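The Price of a Maybe

Last updated: September 7, 2020

The town of Istudberg would like its residents to get tested for Covid-19, and it is willing to pay them for the trouble. Not much, and not all of them. Everyone who shows up at the old bus depot gets a paper ticket, and every two weeks one ticket is worth a year of free town water and trash pickup. The rest are worth a small discount at the garden center.

I have nothing against free water. I do have questions about the arithmetic.

When the program was announced in June, the town board said turnout at the depot had gone flat. It blamed "fatigue." The board then hired Chae, a consulting outfit from two counties over, to find out how to wake people up. Chae's report is short and heavily bulleted, and it recommends a prize. It doesn't mention that the depot closed at four in the afternoon, that the nearest bus stop had been moved, or that results were taking so long that people were back at work before they heard anything.

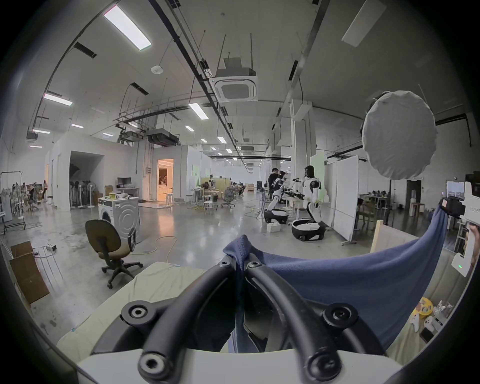
Those complaints weren't hard to find. I stood in the depot parking lot on two mornings and heard them from nearly everyone who would talk to me. One woman who cleans offices at night said she'd come in because her throat hurt and had forgotten there was a drawing at all. A man in the next car said he wanted the water. He had no symptoms, he hadn't been near anyone sick, and he was on his third visit.

That third visit counts, by the way. The town's figures are for tests given, with no separate line for people tested. In the two weeks before the first drawing the depot gave 161 tests. In the two weeks after, it gave 392. The board calls this a success and has put the bigger number on a banner. How many of those 392 were the man in the next car, the board can't say. I asked twice.
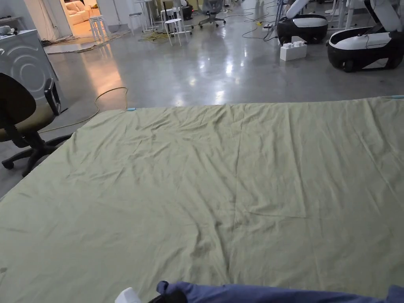 FLULTARI COUNTY, June

To be fair to the board, it wasn't alone. Out here the county tried a simpler version of the same idea: $200 in grocery credit to every household in which all the adults got tested. No drawing, no banner. It ran out of money in nine days, and the county health office spent the rest of the month explaining to callers that there was nothing left.

Did it work? The office told me that it "reached people." When I asked which people, I was sent a map with three shades of blue on it and no key. My own guess is that it reached the ones who read the county website every morning, and they are seldom the ones an outreach program is looking for.
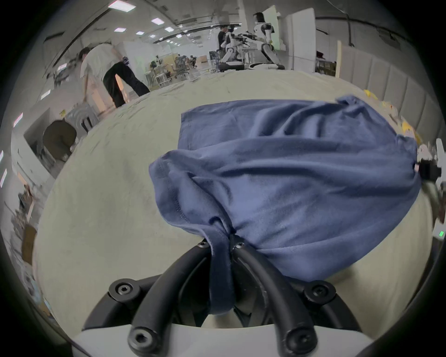
A navy T-shirt gripped by one corner.

Then there is Drarex, the company that runs the ticket system in Istudberg. Its contract pays by the ticket. I don't suggest anything improper in that. I only point out that a firm paid by the ticket has no reason to ask whether the same person is taking four of them, and so far it hasn't asked.

The board says a review is coming in the fall. It also says the drawings will go on until then, and that it may add a second prize, a $200 gift card, for bringing a neighbor.

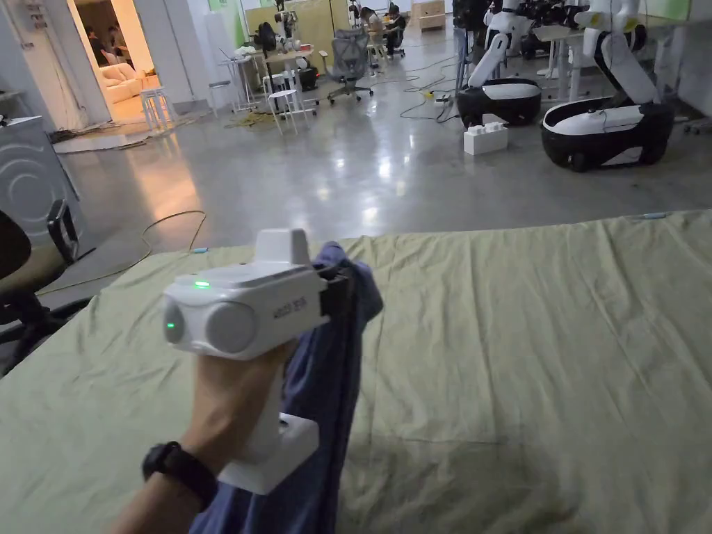 Navy cloth held over a green sheet.

Meanwhile the depot still closes at four – I checked – and the bus stop is where they moved it. The woman who cleans offices got her result after eight days. It was negative. She had stayed home without pay for all eight of them, and her ticket didn't win.

Contact the newsroom | Copyright 2020, all rights reserved | Back to top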